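About Prillum

Prillum is a membership organisation based in Truro. We work with households, shops, schools and market traders to reduce the amount of single-use packaging that is bought, carried home and thrown away. We are independent of all political parties and receive no money from packaging manufacturers.

Our history

The organisation grew out of a residents' group which met to discuss the closure of a local recycling point. Its first members soon found that most of what they were collecting could not be recycled locally at all, and the group turned its attention to what was being sold in the first place. Prillum now has 166 paying members and a wider circle of supporters who receive our newsletter.

What we do

Our work falls under two headings. The first is advice. Shops and stallholders may ask us to look at how their goods are wrapped, displayed and delivered, and we provide a written report with suggestions and likely costs. To date 24 businesses have received such a report. We do not publish these without the consent of the business concerned.
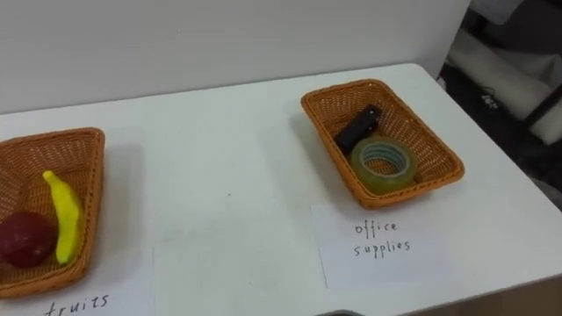

Wicker baskets and paper labels on a white tabletop.

The second is campaigning. Members write to retailers and to their elected representatives, attend consultations on waste and recycling, and take part in our yearly survey of packaging on fresh produce. The survey follows the same shopping list each time – fruit, vegetables, bread and eggs – so that results can be compared from one year to the next. The findings are sent to every shop included before they are made public, and any reply is printed in full.

Refill scheme

The Mösli refill scheme allows members to buy oats, rice, pulses and washing powder by weight, using their own containers. Orders close at noon on the last working day before collection. A small charge is made to cover storage and transport, and accounts for the scheme are kept separately from those of the main organisation.

Our partners

Prillum shares an office and a meeting room with Lernavton, a training body for adult learners, and the two organisations run a joint course on household waste each January. Places are limited to 20 and are offered first to members.
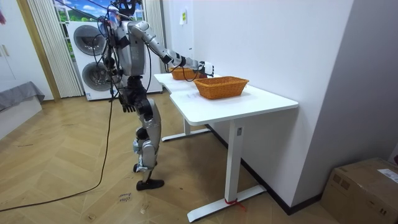
Humanoid robot at a white standing desk with wicker baskets.

How we are run

The organisation is governed by a board elected at the annual meeting. Board members serve for two years and may stand again once.

Chair: Lucie Sandhu
Secretary: Riaan Kekana
Retail advice: Yoon-hee Na
Survey and research: Nam-gil Ko
Membership and refill scheme: Mal-soon Geum

Minutes of board meetings are available to members on request. Papers relating to individual businesses are withheld.

Joining

Membership is open to anyone who supports our aims. Application forms may be obtained from the membership secretary or collected from the office. A reduced rate applies to students and to those receiving a state pension – please state this when applying.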